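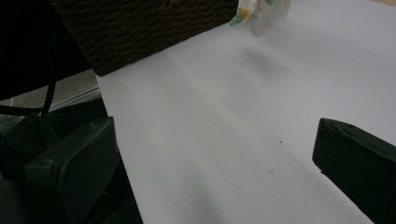
Dark woven basket with a pale matte surface.

Laundry room > Drying > Wall racks > Clurell fold-down rack

Clurell Fold-Down Drying Rack

Last updated: 8 April 2023

The Clurell is a wall-mounted drying rack that folds flat when you are done with it. It has eight beech rods in a painted steel frame and hangs from two brackets. Pull the bottom edge toward you and the rack drops open on a pair of side arms. Lift it slightly, push it back, and it closes against the wall.

Strobel has sold this rack since before we had a website. The current version has thicker rods than the old one and a different catch. Everything else is the same, including the screw holes, so if you have an old Clurell on the wall you can take it down and put a new one on the same brackets.

Sizes

The rack comes in two widths. The standard one is 38 inches wide and fits over most top-load washers with a little room on each side. The narrow one is 20 inches wide and is meant for bathrooms, closets, and the back of a utility room door (solid doors only, see below). Both stand 10 inches out from the wall when the arms are on the first notch. On the second notch they come out about twice as far and the rods sit level, and that is the position you want for sweaters and anything else you lay down flat.

Closed, the rack is a little thicker than a picture frame. A door that swings past it will usually clear, but measure to the doorknob and not to the door.

Color

White or gray frame. The rods are plain beech on both. We get asked for black a few times a year and the maker does not offer it. Please don't spray the frame yourself if you plan to return it.

What it holds

The standard rack takes one washer load of shirts, or one load of towels if they are hand towels. Bath towels take more space than people expect. Folded over a single rod, a bath towel dries slowly, so use two rods per towel and leave the one between them open. Jeans do better hung from the waistband with clips. Clips are not included. Any clothespin with a wide mouth will go over the rods.

Weight is limited by the wall more than by the rack. Into studs, the rack will take a full load straight out of the washer after a normal spin. Into drywall with the anchors supplied, keep to light clothing. It is not a grab bar or a shelf, and children should not hang on it.

If your washer has a weak spin, or you wash by hand, put something under the rack for the drips. Hurotside makes a shallow tray that slides under the standard width and we can send one with the order. A boot tray from the hardware store does the same job.

Mounting

In the box: the rack, two brackets, four long screws, four drywall anchors with shorter screws, a paper template, and a hex key for the arm bolts. You will need a drill, a level, a pencil, and a stud finder if you have one.

Tape the template to the wall at the height you want. Most people put the top edge at shoulder height and are happy with that. Over a washer, open the lid first and make sure it clears the open rack. The template has two rows of marks, the outer row for studs and the inner row for anchors. Use one row or the other.

Drill, take the template down, and fix the left bracket. Leave its screws slightly loose. Fix the right bracket, check it against the left with the level, then tighten both. Hang the rack from the top bar and turn the locking tabs until they click. Open and close it several times before you load it. If one side drops ahead of the other, the arm bolt on the faster side needs a quarter turn.

Tile is fine with a tile bit. Go slowly and keep the drill off hammer. For brick and block, throw out the anchors in the box and use masonry plugs. Hollow doors will not hold this rack with any fastener we know of. For a solid door, ask us for the short screws. The long ones may come through the other side.

Renters: the rack leaves four holes. If you can't drill, look at the Billora instead. It is a floor rack with the same rods, and it stores behind a door. It holds less and it does walk a bit on a smooth floor, but it needs no tools.

Care

Wipe the frame with a damp cloth. Wipe the rods too, once in a while, with nothing on the cloth but water. Beech left under wet clothes all the time will go gray in places, which does no harm but won't come out. If a rod feels rough, rub it down with fine sandpaper along the grain. We do not recommend oil or wax, as either one can mark light fabric.

New dark jeans can leave dye on bare wood. Dry them inside out on the lowest rod for the first few washes, so that if there is a stain it is at least on the rod you use least.

The hinges don't need oil. If they squeak, look for lint behind the arm. That is nearly always what it is.

Drying indoors, a few notes

A rack dries clothes with air, so where you put it matters more than which rack you buy. A warm room with the door shut will get damp before the clothes get dry. Leave the door open a hand's width, or run the bathroom fan. A small fan pointed along the rods, on low, will cut the time a good deal.

Shake things out before you hang them. Shirts go upside down, pinned at the hem, and the marks from the pins end up where they get tucked in. Socks can go anywhere there is a gap. Put heavy items on the outside rods and light ones in the middle — most people do it the other way around, and then wonder why the waistbands are still wet the next morning.

Knitwear goes flat on a towel across the level rods. Turn it once. Don't put it directly on the rods unless you like stripes.

Spare parts

Rods, arms, brackets, and locking tabs are all sold singly. Rods are a push fit. Pull out the end cap, slide the old rod out, slide the new one in. Tell us the width of your rack and whether the end caps are round or square. Square caps mean it is an older frame, and those take the thinner rod. We have some left, and once they are gone the maker will not be running more.

Shipping and returns

The narrow rack goes by regular parcel. The standard one goes in a long carton and can take a couple of days more. Check the carton before you sign for it. A crushed corner usually means a bent arm, and it is easier for everyone if the driver writes it down. Unused racks can come back to us in the original carton. Once it has been on a wall we can't take it back unless something is wrong with it.

For orders from apartment buildings and guest houses, write to Svenja Teuber in our trade office before you order. She handles anything on a pallet. Our last pallet order was for 300 of the narrow ones, so don't worry about the quantity being too large, but do write early.

Comments

dorrie_k
Got the standard one for over the washer. Template was fine but my studs are not where the template wants them, so one side is in a stud and the other is in an anchor. Is that ok?

Strobel trade office
Treat it as if both sides were in anchors and keep it light. A better fix is a board screwed across the studs with the rack mounted to the board. Svenja

dorrie_k
Did the board. Painted it to match the wall. Solid now.

Paul in the basement
Catch was stiff for the first week and then loosened up. Would have liked clips in the box at this price.

m.hallett
Do the rods from the narrow rack fit the Billora? Mine has one that split.

Strobel trade office
Yes, same rod and same length. Order it as a narrow rod, round cap.

tansy44
Second one of these. The first is still up in our old house, I should have taken it with me. Gray looks more like blue in my bathroom light, just so people know.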